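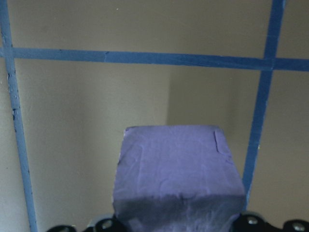
How to choose a lavender paint you'll still like in winter

I've painted our back bedroom in Gremville two different purples now, and the first one was a shocker. On the card it was a gentle lilac. On the wall it looked like a kid's birthday cake! So I went back and did it properly, and this is the method I'd use for any pale purple, mauve or periwinkle.

Step 1: Work out which way your light leans

Stand in the room mid-morning and again late in the arvo. Cool, southerly light drags lavender towards blue, and warm afternoon sun pulls out the pink. My room only gets the cool stuff, so I needed a purple with a fair bit of red in it just to come out looking, well, purple. Check your globes too (mine were a very blue white and I'd never noticed).

Step 2: Look at what's staying put

Floorboards, carpet, the wardrobe you can't shift. Brown and tan are lovely with lavender, because the purple looks fresher beside something warm. I was worried about our old brown floor and it ended up being the best thing in the room. If you want a second colour, try a light blue close to the same strength, and keep it to small things like cushions or a lampshade.
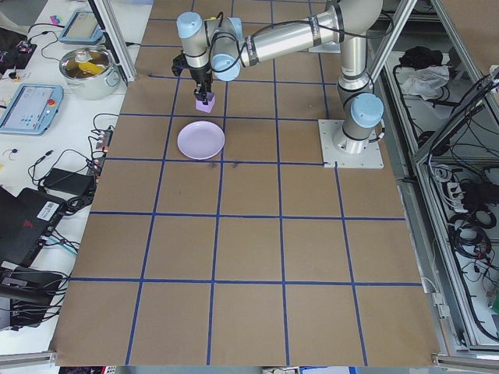

Lavender and light blue against brown.

Step 3: Buy sample pots and paint boards

Get 5 samples, no more, or you'll go cross-eyed. I used Zindgate pots from the local paint shop, but any brand will do. Paint each one on a piece of stiff white card at least 400 mm wide, two coats, and leave a white border so the old wall colour can't interfere. Write the name on the back – I forgot, and had to guess.

Step 4: Move the boards about

Prop one flat to the wall, then fold another into a corner so two sides meet. You'll see the same paint go pale lilac on one side and greyish on the other. Purples do this more than you'd think, and it's the darker side that catches people out. If you can't stand the shadowy version, cross that one off. 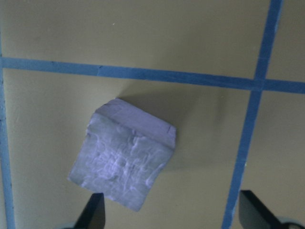
Step 5: Live with the last two

Get it down to two boards and leave them up for a couple of weeks. Walk past them half asleep. Look at them with the lamp on. I was dead keen on the brighter one until a run of drizzly days in April, and then the dustier one won easily. Go a shade greyer than feels right and get it in a low sheen, as gloss shows every bump in old plaster.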